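Flidalora Household Help
Questions and Answers: Kitchen and Appliances
Posted June 26, 2004 – viewed 463 times

Reheating green beans on a dinner plate

Question
Our residence in Gostthorpe has one small microwave oven with a round turntable. Residents wish to reheat small green beans on an ordinary dinner plate. Is a plate acceptable, or should a covered bowl be required? At present the beans come out dry at the edge and cold in the center.

Answer 1 (marked as helpful)
A plate is acceptable, provided that it is marked microwave safe and can turn freely. Before heating, open the door fully and keep the plate level as it goes in.
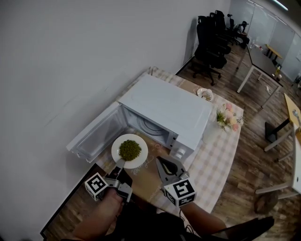 Green beans on a round white plate, at the open microwave door.

Beans piled in the middle heat unevenly. Spread them in a ring, add 2 teaspoons of water and cover them loosely with a vented lid. Heat for 60 seconds, stir, and repeat until they are hot throughout. Please use oven mitts – the plate may be hotter than the food.

Answer 2
We use a Cocco lid at our site and have had no complaints. It does not fit the larger plates.

Answer 3
Bowls are better. Also check that the tablecloth is not covering any vents. The Sevow residence guide has a page on this, but I do not have the current edition.

This question is closed to new answers.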